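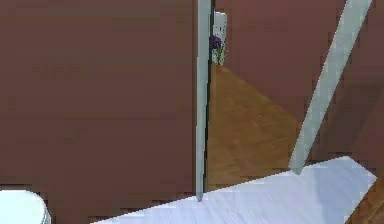

Leonie Mayrhofer's reply to our first-round letter was that tenants in Clumdale stop noticing wall colour within a month of moving in, and that any survey of it should be done before then. We took the point and changed the timing.

Figure 1. A broad area of muted reddish brown beside pale grey.

4.2 Colour and reported comfort

The second round went to 600 households in Clumdale and Banton in December. Each was asked to name the main wall colour of the room used most in the evening, and to rate that room for warmth, quiet and size. Room temperature was not measured in this round – see Section 6 for the heating records.

Brown and red-brown rooms were rated warmer than grey ones in both towns. The gap was wider in Banton, where more of the homes face north. Ratings for quiet did not differ by colour. Ratings for size did, but only among tenants who had moved in that year, and we would not put much weight on it. Hendriks and Leclerc coded the colour names separately and disagreed mostly over "taupe", which we placed with the greys.

Comments (2)

Apolline Masson
Did you ask who chose the paint? In my block the landlord does, and people mark it down for that alone.

Kobe Hendriks
We did, in question 6. The split is in the appendix to the Banton tables.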